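Stavix Community > Warehouse and Storage > Floors and Conveyors

Cartons drifting to one side on a gravity roller conveyor

Veikko Partanen
Posted 7/19/20

I have a gravity roller line in a small packing warehouse, made up of four straight sections bolted end to end. Cartons are loaded at the high end and roll down to the packing bench. In the last two sections they creep to the left until they rub on the side rail, and the lighter ones stop there. Heavier cartons rub too but usually keep going.

The rollers are plain steel with spring-loaded axles. I have cleaned them and swapped a few between sections, with no change in the drift. The cartons are flat on the bottom and taped along the center. The slab was poured in two stages and the joint passes under the third section. I have a 4-foot level, a string line and basic hand tools. What should I check first, and in what order? I would prefer not to fit guide rails if the cause can be fixed.

Mabli Parri

Level across the line comes first. Most drift on a gravity line is cross slope, and your slab joint is in the right place to produce it. Everything below assumes the line is empty and the loading end is blocked so that no carton can be released while you have your hands in it.

Cross level

Do not put the level on the rollers. A worn bearing or a bent tube will give you a false reading. Put it across the two side frames, square to the direction of travel, directly over each pair of legs. Read it, turn the level end for end, and read it again. If the two readings disagree, the level is out and you should use the average.

Write the result on a piece of tape at each leg before you adjust anything. Correcting one stand changes the load on its neighbors, and after the third adjustment you will not remember where you started. Loosen the foot clamps one stand at a time, bring the low side up, retighten, and go back over the whole line when you reach the end.

A long line needs more than the level. Stretch the string along the outside of one side frame, held off by equal blocks at each end, and measure the gap at every joint. A change in the gap means the frame bends sideways there. Do the same on the opposite frame. If you have a second line next to the first, set each one to its own string and don't take measurements from one to the other. 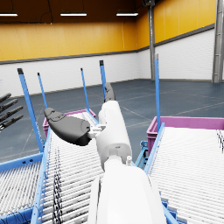 Square

A section can be perfectly level and still steer. If one side frame sits slightly ahead of the other, every roller in that section is skewed and will push the carton toward the trailing side. Measure both diagonals, corner bolt to corner bolt. They should match. If they don't, loosen the cross braces, pull the longer diagonal in with a ratchet strap, and tighten the braces with the strap still on.

My section was 29 inches wide and the diagonals differed by less than the thickness of a pencil. That was enough to move a light carton over to the rail before it reached the end.

Joints

Look at the splice plates last. The first roller after a joint should be at the same height as the last one before it on both sides. If only one side is high, the carton gets a small twist at each crossing. Lay a straightedge over three rollers on the left, then on the right, and compare.

If all of this checks out, roll a flat board down the line in place of a carton. A board that tracks straight puts the fault in the cartons.

Munther Zoubi

just put guide rails on it. we had the same thing for years, tried shims, tried new feet, it came back every January when the building got cold. rails went on in an afternoon and I haven't looked at it since. ours are Plirkness, any make will do

Noémi Deák

Agree with Mabli on the order, with one addition about feet. If the slab joint runs under a stand, one foot may be on each pour and the two can move separately — shimming will hold for a while and then go out again. Shift the stand along the frame so that both feet are on the same side of the joint, provided the support spacing stays within what the maker allows for your load.

Also check the pitch in the last two sections. Light cartons that stop may simply not have enough fall, and then even a slight rub is enough to hold them. Time one light carton over the upper half and again over the lower half. If it is slowing down before it touches the rail, you have two faults and leveling will cure only one of them.

Veikko Partanen

Thanks. Third section is low on the left at the stand over the joint, and the diagonals on the fourth do not match. I will move the stand first, then square the fourth section and check the pitch.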